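Open Day Safety Checklist, Robot Demonstration Room
Turbridge site, September 18, 2020
Checked by: Rimantas Koppel
Result: accepted with comments

1. Emergency stop reachable by the operator. OK
Comment: I pressed it three times during arm movement and it stopped each time. Please put the second button also on the visitor side.

2. Barrier between visitors and arm. OK
Comment: The distance is 60 cm from table edge to the rope. For children groups I would like more.

3. Arm speed reduced for demonstration. OK
Comment: Set to 10 percent. The password for changing the speed is known only to the Tasberg people, and it should stay like this.

4. Floor free of cables. NOT OK at first check, OK at second
Comment: One extension cord was crossing the entrance. It is now taped along the wall.

5. Number of visitors. OK
Comment: The room is allowed for up to 111 persons by the fire plan. Bautista will let them in by small groups, which I support.

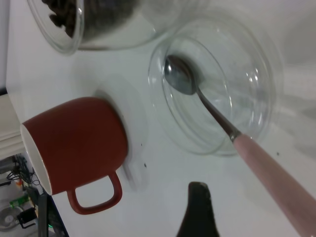
6. Objects on the demonstration table. OK with comments
Comment: My rule is that any object which the arm can drop must be dropped low and far from the rope. Glass is permitted only if the operator wears glasses and has a brush and dustpan near. The glass jar with the coffee beans and the clear bowl are both of this kind, so I ask to keep them in the middle of the table. The red mug on its side can roll, please watch it. Beans on the floor are slippery, sweep between groups.

7. Electronics beside the table. COMMENT
Comment: The cables and the open circuit board are too easy to touch from the side. Needs a cover before the doors open. Drudeseck has promised one from clear plastic.

8. Fire extinguisher. OK
Comment: CO2 type, inspection label valid until October. Order the next inspection already now.

9. First aid box. OK
Comment: Plasters are few. Add one pack.

10. Briefing of the operators. OK
Comment: Both operators signed. They must not leave the arm powered during the lunch pause.

Open points: 1 (second button), 7 (cover), 9 (plasters). Send me a short message when each is closed.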